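Chapter 6
Trays, Rims and Counter Space

Learning goals

After working through this chapter you should be able to:
state the usable area of a tray from its outside size and rim width;
choose a surface texture for a given load;
place a tray next to a sink so that the tap, the drain and the walkway stay clear;
sort a mixed set of small items into groups before washing or wiping.

6.1 Why the tray comes first

Chapter 5 dealt with shelves and bins, where items are stored for days or weeks. A tray holds them for minutes. It is a staging surface, and most faults in a cleaning routine for small goods can be traced to staging: items set down on a bare counter roll, collect crumbs, or end up in the basin before anyone has checked what they are made of.

The term staging surface was used by Elie Fakhoury in the course notes for the Prircombe housekeeping program, and it is kept in this book. A staging surface has three properties. It has a known edge. It can be lifted with its contents. It can be wiped clean in one pass.

A plain cutting board meets the third condition and usually the second, but has no raised edge. A dishpan has an edge, but its depth hides small items under larger ones. A shallow rimmed tray lies between the two.

6.2 Usable area

Take a rectangular tray with outside measurements of 600 mm by 400 mm and a rim 20 mm wide on all sides. The flat part measures 560 mm by 360 mm. The loss is about one-sixth of the outside area, which students tend to underestimate. On small trays the loss is larger in proportion, and for this reason the Clenico tables in Appendix B list flat area only.

Counter length must also be checked. A run of 900 mm between sink and wall will take the tray above lengthwise and leave 300 mm for a drying cloth. If the tray is turned at an angle to the counter edge, the length it takes up changes, and the corners must be measured separately.

6.3 Surface texture

Smooth trays wipe faster. Textured trays hold light items better, and the pattern matters. A fine diamond pattern gives grip in every direction, while straight ribs give grip mainly across the ribs. Round items, such as balls, gain less from either – they are held by the rim. Deep patterns trap residue and need a brush.

6.4 Mixed loads

A mixed load is any set of items that differ in material or shape enough to call for different handling. Play items are a common case in day care kitchens and family homes. Four groups are used in this chapter:

Group A: hard molded plastic without openings. Wash by hand, rinse, air dry.
Group B: hollow items. Check for trapped water before drying.
Group C: knitted or crocheted items. Keep out of the basin until the care label has been read.
Group D: rope and braid. Wash separately and hang to dry.

Items that cannot be placed in a group stay on the tray until last.

Figure 6.1 Mixed load on a red diamond-textured tray beside a stainless steel sink. Note the knitted ball (Group C), the braided rope (Group D) and the toy carrot. The carrot is assigned to Group A or B only after it has been handled.

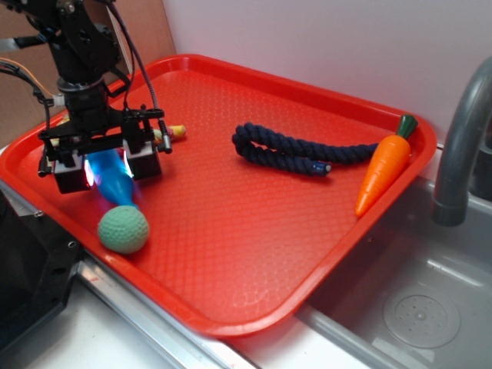
6.5 Placing the tray beside a sink

Set the tray on the side of the basin away from the main walkway. Keep the rim clear of the basin edge – a gap of one finger is enough – and check that the faucet can swing through its full range without passing over the load. The Atallah layout, covered in Chapter 7, adds a second tray on the far side for clean items.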